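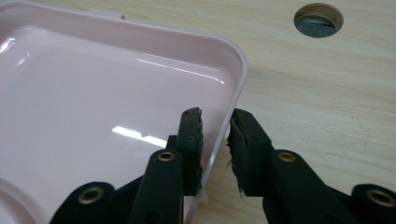 楼主 不爱擦桌子:
搬进新家以后我最大的敌人是餐桌。原木色桌面,浅浅的,水杯放十分钟就敢给你留个圈,房东太太 Birgit Reinholz 验房的时候是会蹲下来看桌面的那种人。所以我认命了,什么东西都往托盘里放。现在用的是这只浅粉色塑料的,圆角,边沿高出来一圈,里面亮得能把顶灯照成一条一条的白光,吃个早饭像在溜冰场旁边吃。底上还压了个圆形的凹槽,左下角能看到一点。问题来了:这种亮面塑料盘到底值不值得留?杯子在上面会滑,我端着走过一次走廊,心跳大概 1000。想听听各位的托盘史。

2楼 茶水间常驻:
留。亮面好擦,一抹就完。你要是换了布面的或者藤编的,一杯咖啡下去你就会想念它。

3楼 Nazar_B:
不同意楼上。亮面的好擦是好擦,划痕也好看见。我那只用了三个月,表面像被猫审问过。哑光的才是过日子的东西。

4楼 茶水间常驻:
回3楼:你拿钢丝球擦的吧。

5楼 Nazar_B:
……就一次。

6楼 半糖去冰:
楼主那个圆凹槽是放杯子的吧?把杯子放进去不就不滑了。

7楼 不爱擦桌子:
回6楼:我也这么想过。我的马克杯底比槽大一圈,放上去摇摇晃晃,比不放还刺激。小茶杯倒是能进去,可谁早上喝那么一小口。

8楼 老欧家的抹布:
垫一块防滑垫就行。我在 Oltmanns 买的硅胶网格垫,十块钱一卷,剪成盘子里面的大小。角要剪圆,不然会翘起来,翘起来就积水,积水就发霉。别问我垫子后来去哪了。

9楼 Sabine在阳台:
防滑垫我持保留意见。你本来只要擦一个盘子,现在要擦一个盘子加一块满是小孔的垫子。买托盘是为了少擦桌子,一路加配件下去,最后擦得比谁都多。湿厨房纸对折铺一张,端到桌上就扔,完事。

10楼 老欧家的抹布:
回9楼:一天三张厨房纸,地球谢谢你。

11楼 Sabine在阳台:
回10楼:垫子都发霉了的人先别替地球说话。

12楼 半糖去冰:
你们俩要不要单独开个帖。

13楼 木头脑袋:
没人关心桌子吗?我家也是浅色木桌,提醒一句:托盘长期放一个位置不动,底下和周围会晒出色差。我搬走旧托盘那天,桌上留了个完美的圆角长方形,比水渍显眼得多。隔几天挪一挪。还有,盘底有水的时候别直接往桌上搁,水闷在下面,比杯子的圈还难弄。

14楼 不爱擦桌子:
回13楼:……我刚去把盘子挪了。谢谢,今晚睡不着了。

15楼 茶水间常驻:
颜色没人说吗,粉的配木头挺好看的啊。

16楼 Nazar_B:
好看。但是粉色塑料遇到咖喱,你会得到一只橘色托盘。番茄酱同理。

17楼 不爱擦桌子:
回16楼:咖喱我都是站在水槽边吃的,放心。

18楼 半糖去冰:
楼主活得好累。

19楼 木头脑袋:
给桌子上一层木蜡油吧,一年两次,我五月上过一次,到现在水珠还是站着的。先在桌子背面试一小块,有的油会让浅色木头发黄。租的房子记得先问房东。

20楼 不爱擦桌子:
问过了。Birgit 太太说可以,但她要在场。
目前的决定:粉盘子留下,厨房纸和防滑垫各试一周,杯子换成底小一点的。走廊那段路改成两趟走。有谁家里有底部直径小、容量又像样的马克杯,麻烦报个牌子。

21楼 Sabine在阳台:
Tulance 有一款上大下小的,我用着还行,就是把手只塞得进两根手指。

22楼 老欧家的抹布:
上大下小的更容易翻。

23楼 Sabine在阳台:
我就知道你会来。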